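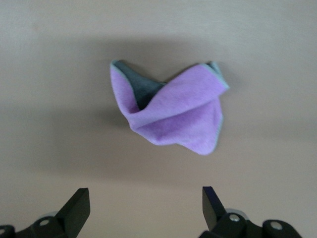

Chore watch: can it fold the laundry yet?

May 14, 2024

Back in March we promised a proper look at where household robots have got to, and the Dekarside open afternoon gave us the perfect excuse. Short version: further along than I expected, and still a long way from doing my ironing!

Let's start with cloths, as cloths are where I spent most of my visit. A box or a bottle has one shape, and a machine that has learned to pick it up on the left of the table can usually cope with it on the right. A cleaning cloth dropped on a table has no shape at all, or a new one every time. Corners go missing under folds. The back shows where the front ought to be. You and I grab any bit that sticks up, give it a shake and carry on talking, and it's only when you watch a pair of stiff black fingers getting into position above a crumpled purple microfibre that you see how much we're doing without thinking (I went home and folded tea towels very slowly, with great respect).

The Paltwood team set their arm a simple enough job: find the cloth, flatten it, fold it in half, put it to one side. They ran it 16 times while I was there. On 5 of those it went all the way through with no help, and I'm not ashamed to say I clapped. The rest mostly went wrong at the flattening stage. It would pinch two layers where it wanted one, lift the whole bundle and set it down just as scrunched as before. Then it would have another go, which I found oddly cheering.

One thing I hadn't thought about is how useful an edging can be. A cloth with a pale border and a back in a different colour gives the camera something to follow, so the arm has a fair chance of telling a true edge from a crease. Plain white flannels are much harder, I'm told, and black socks are everyone's least favourite.

On the shop-floor side, Auer showed a bench that packs wiping cloths into cartons, and it is quick. But the cloths arrive flat and stacked, all facing the same way, so somebody or something has already done the awkward part. Zetus are trying to close that gap with a sorter that takes them straight from a heap. It managed over 16 in the time I took to drink a coffee, dropping a few and picking most of those up again. They want to try it on mixed washing next, towels and all.

So, can they do the chores yet? Wiping a clear table, nearly. Moving cups and tins about, yes, if you're patient. Folding, now and then, and I'd say that's a brilliant result for a job that looked hopeless to me when I first started writing these items. I still wouldn't hand over the airing cupboard.

Next time: loading a dishwasher, including the cutlery basket. If you have a chore you'd like us to ask about, send it in with your reply to this newsletter and we'll put it to the teams.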